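Letay Tilahun
8 abril 2025

Abro hilo porque por fin me he puesto con la mesa de la cocina y estoy contentísima. Llevaba desde diciembre comiendo en una esquinita, con el plato pegado al borde, y hoy he dicho basta.

35 comentarios

Para quien no conozca mi casa: la mesa es donde aterriza todo. Entras, sueltas la bolsa, te quitas el abrigo, y lo que iba en la bolsa se queda a vivir ahí hasta que alguien necesita el sitio para estirar una masa. Mi récord es un bote de canela que estuvo meses al lado del salero.

Mi método (por llamarlo de alguna manera) es empezar por lo blandito: bolsas, mallas, envoltorios. Abultan muchísimo y se van en un momento. Ves hueco enseguida y te vienes arriba, que es lo que yo necesito para seguir.

Y luego están las redecillas de espuma de la fruta, ¡que me encantan! Las amarillas sobre todo. Las guardo casi todas. Se estiran una barbaridad y pesan nada.

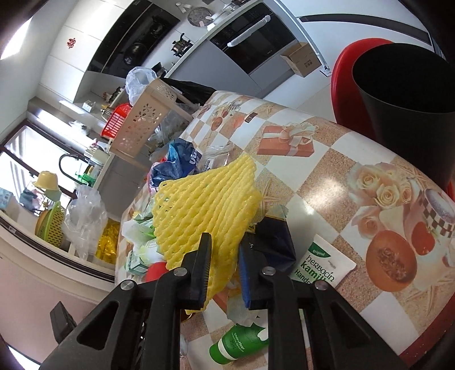
¿Para qué las uso? Para las bolas de Navidad de cristal, una por bola, y al armario. Para las copas buenas cuando hay mudanza. Y para los aguacates que llevo a la oficina en el bolso, que antes llegaban hechos puré sobre la agenda.

Dagim Alemayehu me enseñó otro uso: cortada por un lado y abierta, se pone entre sartén y sartén para que no se rayen. Llevo tiempo haciéndolo con las mías y van de maravilla, apiladas y sin un arañazo nuevo. ¡Gracias, Dagim!

2 veces compartido

Sigo. Las cestas de plástico. Tengo una beige con florecitas caladas y otra roja con ranuras, y les tengo un cariño enorme a las dos. La beige va a ser la de "cosas que se usan cada día" y la roja la de "cosas que suben al baño". Ya está, ese es todo el sistema. He probado con etiquetas, con separadores, con una aplicación que se llama Claner que te manda avisos... y al final lo que me funciona son dos cestas a la vista.

(La app es muy mona, eh, que conste. Pero me avisaba de ordenar el cajón de los cubiertos a las once de la noche y yo a esa hora no ordeno nada.)

Capítulo cremas de manos. ¿Soy la única que las tiene por toda la casa? Friego sin guantes, se me quedan las manos como una lija y voy dejando cremas donde me pilla. Hay un tubo de 75 ml verde y blanco en la mesa y un sobre de Herbacin Kamill ahí al lado. El sobre se va derechito al neceser de viaje, que ocupa lo mismo que una tarjeta. El tubo, a la cesta beige, porque lo quiero a mano después de fregar.

Me habéis preguntado mucho por el mantel, así que va: es el de cuadros, con rosas, un melón partido, una taza y hasta un regalo con su lazo. No pega con nada de la cocina y me da exactamente igual, me pone de buen humor cada mañana. Lo compré en Gebru, la tienda de telas de mi barrio, al corte. Lo malo es que con tanto dibujo las migas no se ven. Lo bueno es que con tanto dibujo las migas no se ven.

4 comentarios

Orden en el que voy, por si alguien se anima hoy mismo:
- bolsas dobladas en triángulo y al cajón
- plásticos rotos al contenedor
- cajitas: abrirlas TODAS antes de tirar ninguna (una vez tiré unos pendientes, todavía me duele)
- lo del baño, al baño
- paño húmedo al mantel y a merendar

Lo de doblar las bolsas en triángulo me relaja tanto que creo que compro fruta solo por eso. Las pequeñas crujen más, las grandes dan triángulos más gordos. Si alguien quiere, otro día hago un hilo con los pasos, que parece difícil y se aprende en una tarde tonta.

Me queda por decidir qué hago con las cajas de cartón. Mi tendencia natural es guardarlas "por si acaso" y luego el por si acaso nunca tiene el tamaño correcto. ¿Vosotros cuántas guardáis? ¿Las plegáis o las dejáis montadas? Se aceptan fotos de vuestros armarios, que me dan la vida.

3.000 me gusta

Voy a poner la merienda y sigo con las cajitas. Hay bizcocho de naranja.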